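Teodoro Lozano
2020-02-18

Thread on weighing and transferring powders, for people who keep losing yield before the reaction has even started. Most of what I get asked about at Medrano comes down to this and has little to do with chemistry.

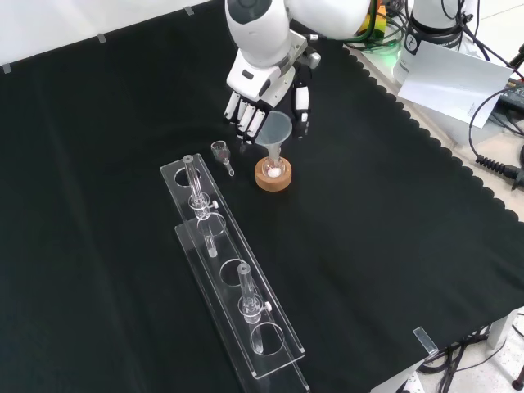 2/ Start with the balance. Check the level bubble every time. A balance that sits on the same bench as a vacuum pump will drift, and no amount of taring fixes it. Move the pump or move the balance.

3/ Know what the last digit is worth. If you weigh 11 mg on a balance that is only good to 1 mg, you have one useful figure and a guess. Weigh 1000 mg on the same balance and the error stops mattering. Pick the balance after you pick the mass.

4/ For anything under 50 mg I stop weighing solids into the reaction. I make a stock solution and pipette it. This assumes the compound is stable in the solvent overnight. If you don't know that, make it fresh.

5/ Weigh by difference. Vial plus powder, tip the powder out, weigh the vial again. The number you write down is what left the vial. Weighing on paper and then scraping the paper gives you what was on the paper, and that is a different number.

6/ Static. In November our weighing room at Putcombe dropped so low in humidity that fine powders climbed the walls of plastic boats. Glass or metal boats help. An ionizer helps more, if it's switched on a few seconds before the sample goes near it. Wiping the outside of a plastic boat with a dry tissue makes it worse.

7/ Funnels. A liquid funnel has a long narrow stem and powder bridges in it. A powder funnel has a short wide one. People use the first because it's in the drawer. It can work with a dry, free-flowing solid added slowly. It will not work with anything sticky.

8/ If the stem does plug, don't push a wire down it. Lift the funnel a little so air can get out of the flask and tap the rim. A funnel seated tight in the neck traps air, and the air comes back up through your powder.

9/ Keep the solid off the ground glass. A few grains in the joint will hold it open enough to leak, and under vacuum you'll spend an hour blaming the grease. The stem should end below the joint before anything goes in. If grains do land there, wipe with a dry lint-free tissue, then one dampened with solvent, and let it dry.

10/ Order of addition. Solid first, then solvent, using part of the solvent to rinse the funnel and neck into the flask. Reverse this only when the procedure says to, e.g. when the solid reacts fast and has to go in by portions. In that case keep solvent vapor away from the funnel or the stem will cake.

11/ Round-bottom flasks go on a cork ring of the right size. Too large and the flask sits on the bench. Too small and it rocks. A beaker is a poor substitute and a roll of tape is a worse one.

12/ Hygroscopic solids: have everything open and tared before the bottle is. Watch the reading. If it climbs steadily with nothing being added, that's water, and your mass is already wrong. Go to the glovebox or accept a larger excess.

13/ Notebook. Write the mass you got, in full, before you move the vial. Don't write the target mass and plan to correct it. We audited 50 pages from the Codside project and 9 of them had masses ending in two zeros. Balances don't do that so often.

14/ Cleaning. Brush the pan, then wipe it, then check zero. Anything left on the pan belongs to the next person's result. Unlabeled white powder is treated as hazardous until someone proves otherwise.

15/ Someone asked about electronic logging. We use Dekosari, which takes the reading straight from the balance. It has removed transcription errors. It hasn't done anything for people who tare with the door open.

16/ Correction to 5: a few of you pointed out that weighing by difference fails if the vial picks up static or fingerprints between readings. Agreed. Use gloves or tongs and give the display time to settle both times.

17/ I'll do liquids and syringes in a separate thread. Send questions about viscous reagents now and I'll include them.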